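Re: [facilities-list] Paper cups for the Trellham meeting rooms

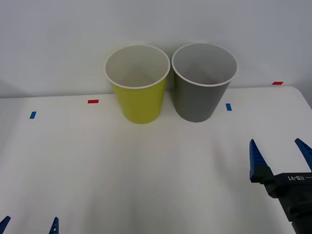 Dear colleagues,

Thank you for the replies received so far. I write on behalf of the Facilities Office to confirm the arrangements for disposable cups in the Trellham meeting rooms, and to answer the points raised by Mr. Harju, whose message is quoted in part.

On Jun 1, 2020, Teemu Harju wrote:
> The first-floor rooms are still receiving two kinds of cup, a yellow-green
> one and a gray one. My staff would like to know whether we are meant to
> use up both or send one back. To my eye the gray is a little bigger, but
> I have only had them side by side on a table and have not measured.
>
> We would also like to know whether the colored tape on the white table
> is to stay. The cleaners have asked twice.
>
> T. Harju

On the first point, both cups are to be used. The gray cup is the standard item under the Polat supply agreement. The yellow-green cup is remaining stock from the Clirken order and will not be replaced once it is gone. Each is a paper cup with a rolled white rim. Rooms should set out the yellow-green cups for water and the gray cups for coffee and tea, so that guests can tell their own cup from a neighbor's. Please do not stack one kind inside the other, as they are difficult to separate without bending the rim.

On the question of size, the Office has asked Polat for the stated capacity of the gray cup and will circulate the figure when it arrives. Until then, staff filling cups ahead of a meeting should leave a clear space below the rim in either kind.

The red and blue tape strips on the white tabletop are to remain in place. Cleaners may wipe over them with a damp cloth but should not lift them. Ms. Vaher has agreed to put a notice to this effect in the cleaning log – anyone who finds a strip peeling should write to her directly.

Current stock in the first-floor cupboard is 1,108 gray cups and 18 sleeves of yellow-green. Requests for more than 20 cups for a single meeting should reach this office two working days in advance. Opened sleeves must be closed again and returned to the upper shelf.

Mr. Văduva has asked whether departments may order their own cups. They may not at present. The matter will be considered again in November, when the supply agreement is reviewed.

Further questions may be sent to this list.

Yours sincerely,

Onni Oksanen
Facilities Office, Trellham

2 min read
4 replies · 0 shares
Last updated: 3 hours ago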